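How to Sort and Rotate Your Child's Toys

By Demyd Koval

Toy rotation means keeping a small number of toys out and storing the rest, then swapping them on a schedule. It cuts down on cleanup, and kids tend to play longer with what they have. Setting it up takes one afternoon. After that, each swap takes less than half an hour.

What you need

Four or five storage bins with lids, masking tape, a marker, a bag for trash and a box for donations. Clear bins are easier to use, but keep them where your child can't see them. A closet shelf or the space under an adult's bed works well.

Step 1: Get everything in one place

Do this when your child is at school or asleep. Bring every toy in the house to one room, including the ones in the car and the bathtub. Check under the couch. When I did this at our house in Itiscombe, I ended up with 83 toys, counting each set of blocks or train track as one. I had guessed half that.

Step 2: Take out what has to go

Throw away anything with a cracked case, a sharp edge or a battery door that won't close. Toys with button batteries need a door that is held shut by a screw. If the screw is missing, replace it before the toy goes back into use.

Put outgrown toys in the donation box. If you aren't sure about one, write the month on a piece of tape, stick it to the toy and store it. I marked several in February. If a toy comes out for a turn and gets ignored, let it go next time.

Don't give away a favorite without asking. Stuffed animals your child sleeps with stay out of the rotation completely.

Step 3: Sort by type of play

Make a pile for each of these:

- Building (blocks, magnetic tiles, train track)
- Pretend play (kitchen items, dolls, dress-up clothes, animals)
- Puzzles and board games
- Art supplies
- Active toys (balls, ride-ons, jump ropes)
- Electronic and coding toys

The last pile causes the most trouble. These toys come with chargers, remote controls and small cards that get separated. Put each toy in its own zip bag with all its parts. Our Skolell coding blocks need a charging cable that fits nothing else we own, so I taped a label to the cable. If a toy uses an app, write the name of the app on the bag.

Step 4: Build the sets

Take one or two toys from each pile and put them in a bin. Repeat until the piles are gone. Each bin should have something that takes concentration and something that doesn't. Big sets like the Boiko marble run can count as two toys, as they take up a lot of floor.

Number the bins with tape. Don't write the contents on the outside if your child can read.

Step 5: Set out the first bin

Use a low open shelf if you have one. Leave space between toys so each can be picked up without moving another. Put small parts in trays or shallow baskets.

Turn electronic toys off before you store the other bins. Take out disposable batteries if a toy will be put away for more than a month, and keep them in their own container out of reach. 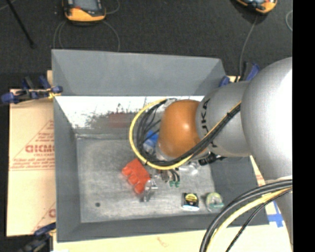 Step 6: Swap every two weeks

Two weeks suits most preschoolers. Older kids may want longer, especially if they are in the middle of a building project. If a toy is still getting daily use on swap day, leave it out and trade something else.

Before a bin goes back in storage, check for missing pieces and wipe down anything sticky. Charge rechargeable toys the night before they come out.

If it isn't working

If your child asks for a stored toy, get it and put another one away. If nothing gets played with, there may still be too much out, so remove two toys and wait a few days. For siblings, keep one shared bin and one small bin for each child. Anything with small parts goes on a shelf the youngest can't reach.

The same system works for library books and craft kits. My sister in Clirnton uses it for her classroom games and swaps them at the end of each unit.

Shares: 2 | Comments: 2

Get new how-to pages by email. Enter your address to subscribe. You can unsubscribe at any time.

Contact | Privacy | Copyright Demyd Koval. All rights reserved. | Back to top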